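4 Setting up the sorting table

4.1 Before you start

The Kemach sorting set is used on a covered table. The cloth keeps small blocks from sliding and deadens the noise when one is dropped. Use the plain white cloth supplied with the set, or any plain cloth of similar weight that covers the whole top. Patterned cloths make the paler blocks hard to pick out.

Check the contents against the packing list inside the lid. Replacement blocks and cups are ordered under part number 257.

4.2 Laying the cloth

1. Clear the table and wipe it dry.
2. Unfold the cloth and lay it over the table, hem side down.
3. Pull each corner outwards until the top is covered.
4. Press out any fold that stands up under the cup position.

Note: Creases elsewhere on the cloth do not affect use. Do not iron the cloth on the table.

Caution: Do not pin or tape the cloth where a sleeve or cable may catch on it.

4.3 Placing the cup

1. Take one cup from the set. For a first session, blue is easiest to see against white.
2. Stand the cup on the cloth with its mouth upwards, at least 30 cm from the nearest table edge.
3. Press lightly on the rim. If the cup rocks, lift it, smooth the cloth and try again.

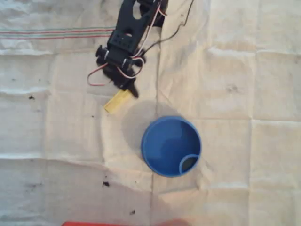 4. Start with a single block. Yellow and blue are the pair used throughout section 5, and the exercises there assume one cup and one block until step 5.6.
5. Bring the block over the cup before lowering it. A block held at a slant may rest on the rim; turn it until one end points down into the cup, then let go.
6. If the block misses, leave it where it lies and pick it up from there. Do not move the cup to meet it.

Note: Blocks from the older Plullari set may be mixed with these. They are slightly longer and stand higher in the cup.

4.4 Changing the layout

The cup may be moved between rounds. Lift it clear of the cloth; dragging it gathers the fabric and shifts everything else on the table. When a second cup is added, leave a gap of at least one cup's width between the two.

Layout sheets are held in the Retska folder. Sheet 2 covers the single-cup layout described in this section.

4.5 Clearing away

1. Empty the cup and return the blocks to the tray.
2. Wipe the cup inside and out with a damp cloth. Allow it to dry before stacking.
3. Shake the table cloth, fold it in quarters and store it flat on top of the tray.

Caution: Wash the cloth at no more than 30 °C. Higher temperatures shrink it and the top will no longer be fully covered.

Corrections to this section should be sent to Mercy Massawe, quoting the section number. The last revision was made in February.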